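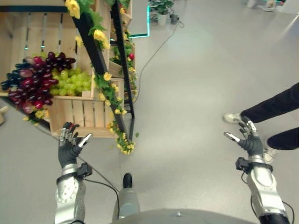

Abb. 4: Holzregal mit künstlichen Trauben und gelben Blumen

Babyphon Kandach 2337 – Einrichtung im Kinderzimmer

Die Werbung verspricht ruhige Nächte. Verlassen Sie sich darauf lieber nicht: Ein Babyphon meldet Geräusche, es beaufsichtigt kein Kind.

1. Stellen Sie die Babyeinheit mindestens einen Meter vom Bett entfernt auf. Das Netzkabel muss außer Reichweite des Kindes bleiben.

2. Schalten Sie zuerst die Elterneinheit ein, dann die Babyeinheit. Die Kontrollleuchte sollte grün werden. Blinkt sie weiter, halten Sie beide Tasten vier Sekunden gedrückt.

3. Wählen Sie die Empfindlichkeit. Die Stufe »Auto« klingt bequem, überhört aber leises Quengeln. Stufe 3 ist meist brauchbarer.

4. Prüfen Sie die Reichweite in der eigenen Wohnung. Der Wert auf der Verpackung gilt im Freien – also dort, wo kaum ein Säugling schläft.

Hinweis: Elterneinheiten der Reihe 2335 lassen sich angeblich koppeln. Bei uns brach die Verbindung mehrfach ab.

Achtung: Keine Akkus anderer Hersteller einsetzen.

Stand: Juni 2020, Redaktion: Nikola Karagiannis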